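Print this post | E-mail this to a friend

Waiting on the laundry robot (and what I did in the meantime)

I have been promised a robot housekeeper for most of my life now, and I would like to report on how that is going. I grew up on cartoons where a machine rolled in with an apron on and dealt with breakfast, and somewhere in my head I filed that under things that would be sorted out by the time I had a house of my own. Well, I have a house of my own, and as I type this at ten past four in the afternoon there is a basket of towels next to me that has been waiting since lunch, and the only thing rolling around in here is the vacuum.

Let me start with the vacuum, because I really am fond of it. We have had it for 2 years. It is a plain round one with no opinions, and it does the downstairs every morning while I make coffee. Before we got it I swept when I noticed, and I'm not a noticing sort of person, so the floors are better now than they have ever been. But I've come to think of it as half a chore. Before it can run, somebody has to pick up the socks, the charging cords, the puzzle pieces and the one slipper that is always in the hall. My sister calls this "cleaning for the cleaner" and she's right. The machine does the long boring back and forth, and I do the part where you look at a thing and know what it is and where it goes.

That split has been on my mind ever since I started my part-time job at Ondlow, which for those of you who are new here is the packing warehouse out past the feed store (yes, still there, yes, my feet still hurt). Ondlow put in an automated line last October. Everybody was worried about it, me included. It was supposed to take over the whole of the east side, and what it took over was the cartons. Sealed, square, labeled cartons, all coming down the belt with the same side up. It is wonderful with cartons! I timed it once on my break, out of pure nosiness, and it moved 335 of them before I had finished my sandwich and my phone call. I couldn't do that at twenty and I certainly can't do it now.

Then there is the returns table. Returns come in whatever people had lying around. A sweater stuffed in a grocery bag, a lamp wrapped in a bath mat, shoes tied together by the laces with the receipt pushed down into the toe. There are still six of us on returns, the same as before the line came, and I don't see that changing by next year or the year after. You reach in and feel around and your hand tells you, before your eyes do, that there's something breakable at the bottom. I have tried to explain to my husband what I'm doing when I do that and I can't, so I don't know how you'd explain it to a machine.

Mind you, plenty of people are trying. I have spent more evenings than I should admit watching videos of robots folding shirts. The first ones I saw took so long over a single T-shirt that I went and put the kettle on and came back and it was still smoothing the sleeve. The newer ones are a lot quicker, and I watched one do a whole little stack and actually cheered out loud, which frightened the dog. What I always want to see is the bit before the video starts. Who pulled the shirt out of the dryer? Was it inside out? Was there a sock stuck up the sleeve with static? In my house there is always a sock up the sleeve.

My cousin, who lives over in Vavside and loves a gadget even more than I do, sent me a brochure for a thing called the Kahsay. It is meant to be a tidying helper for the home, with an arm on a sort of rolling post, and you can put your name down for one. The price printed on the back was $1469 for the base, and then when you read the small type the arm was extra. I laughed so hard I had to call her. A tidying robot without the arm is a post, and I already have a coat stand. She has put her name down all the same, and I've told her that when it comes I'm driving over with a casserole and a bag of mixed laundry and we'll see what it is made of.

I should say that I'm not making fun. I would love to be wrong about this. My mother washed for seven people with a wringer when she was first married, and she used to say the day the automatic washer came was a better day than her wedding (she said it in front of my father, too, and he agreed with her). A machine that took on the next piece of the work would be the same kind of gift to a lot of tired people. I think about my neighbor across the road, who can't bend since her operation, and who would give anything to be able to drop something and have it picked up again without having to phone one of us.

And picking up is where I would like them to begin, if anybody who builds these things is reading. Skip the cooking. I know the cooking ones get all the attention, but I like cooking, and I don't want to come home and find a machine having all the fun. Start with the small stuff that lands on every surface by bedtime. 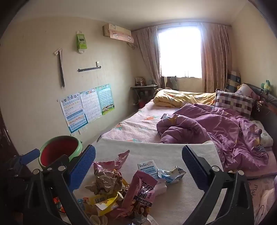
Snack wrappers are my test for whether a machine is ready to live with a family. I've decided this quite firmly. They weigh next to nothing, they slide away when you poke them, no two are crushed the same way, and the clear ones barely show up against a pale sheet even with my good glasses on. A heap of them at the foot of a bed, with a bin standing right there by the wall, is a job I would do in two handfuls without breaking off my conversation. Now think about it as two fingers, with a ribbed blue pad on one and something like it on the other. Do you go for the pointy end of the pink wrapper, or the balled-up brown thing underneath it, or the little carton next door, which has proper sides and is surely the easiest? And how hard do you squeeze? A carton wants one sort of grip and a scrap of see-through film wants another, and if you pinch the cloth along with the litter you've dragged the whole lot toward you and have to begin again.

After that comes the judging, which I think is harder than the gripping. Children's rooms are full of things that look like trash and are treasure. I once threw out a candy box that turned out to be a bed for a plastic horse, and I heard about it for a month. A purple comforter in a heap could have anything at all inside it. I'd want a machine that stopped and asked, the way a good babysitter does, and I haven't seen one of those in any video so far. Most of them seem very sure of themselves.

We do have one more helper in the house that I haven't mentioned, and that's Oline. Oline is the name my kids gave to the voice thing on the kitchen shelf. She can't lift a finger, having none, but she reads out the chore list at half past five and for some reason they'll take it from her when they won't take it from me. "Trash, then table, then dog." I've stopped being insulted by it. If you want to know which machine has got the most housework done under this roof, I believe it's the one that nags, and I say that as somebody who used to hold the position myself.

So can they do the chores yet? I'd say they can do the middles. The middle of the washing, the middle of the dishes, the middle of the floor, and at work the middle of the line where everything is square. The beginnings and the ends are still ours. Loading, sorting, shaking out, putting away, going back for the one that fell behind the door. Ask me again in a few years and I hope I get to write you a very different post, with my feet up.

A reader asked last time whether a robot mop is worth it on old wood floors. I don't have one, so I can't tell you from experience, but I've been wary of anything that leaves water sitting on mine. If you've tried it, leave a comment and tell the rest of us, good or bad. I would also like to hear from anybody who works with the carton machines, because ours makes a chirping noise when it backs up and we have a bet going on what it means.

Right, the towels. There are still only the one pair of hands for it and the dog wants to go out first.

Print this post | E-mail this to a friend

Get new posts by e-mail! Join 100 other readers and I'll send you a note whenever there's something new. You can unsubscribe at any time.

This site uses cookies to remember your settings and count visits. By continuing to read you agree to their use. OK | Learn more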